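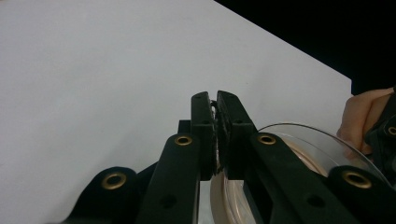
Begehung Filmset »Ovden«, Halle 3, vor Drehbeginn im April. Geprüft nach der Liste der Produktion, die mir wieder zu freundlich formuliert ist. Ein Haken heißt bei mir: gesehen und angefasst. Gummi, Schaum, Belag, alles altert, und wo zwei Flächen aufeinander drücken, zuerst an der Kante: So leicht ausgefranst und bröselig wie der dunkelgraue Belag oben am Spalt zwischen den beiden schwarzen Fingern darf an meinen Scheinwerferklemmen nichts aussehen. Wer das bei Punkt 2 findet, tauscht.

1. Fluchtwege und Notausgänge
Teilweise erfüllt. Ausgang Nord frei. Ausgang Süd laut Plan frei, tatsächlich stehen die Kulissenwände der Klosterzelle davor. »Kommt morgen weg« habe ich schon bei der letzten Produktion gehört.

2. Lichttraversen, Klemmen, Sicherungsseile
Nicht erfüllt. 19 Scheinwerfer hängen, an 3 fehlt das Sicherungsseil. Die Klemmen sollen laut Verleih Trudberg neuwertig sein. Einen Nachweis gibt es nicht.

3. Elektrik
Erfüllt, mit Vorbehalt. Verteiler geprüft, Prüfplaketten gültig. Kabelbrücken fehlen zwischen Maske und Set.

4. Nebelmaschine und Lüftung
Offen. Der Regisseur will für die Kellerszene »fast nichts sehen«. Schön für ihn. Ohne Datenblatt zum Fluid und ohne festgelegte Lüftungspausen wird nicht genebelt.

5. Stunt: Sturz durch die Falltür
Nicht erfüllt. Abílio Tavares hält die Matten für ausreichend. Mag sein, er springt ja auch selbst. Ich möchte die Fallhöhe schriftlich und eine Probe mit Sandsack, bevor ein Mensch da durchgeht.

6. Kerzen und offenes Feuer
Erfüllt. Brandwache bestellt, Löscher griffbereit. Vorhänge laut Janssen schwer entflammbar — das Zertifikat liegt bei, die Chargennummer passt.

7. Catering im Nebenraum (Tarkari)
Erfüllt. Gaskocher stehen draußen. Bitte dort lassen, auch bei Regen.

Ergebnis: keine Freigabe. Nachbegehung, sobald 1, 2, 4 und 5 erledigt sind — erledigt, nicht angekündigt. Fotos per Mail reichen mir bei Punkt 2 nicht.

Stand: 26. März 2026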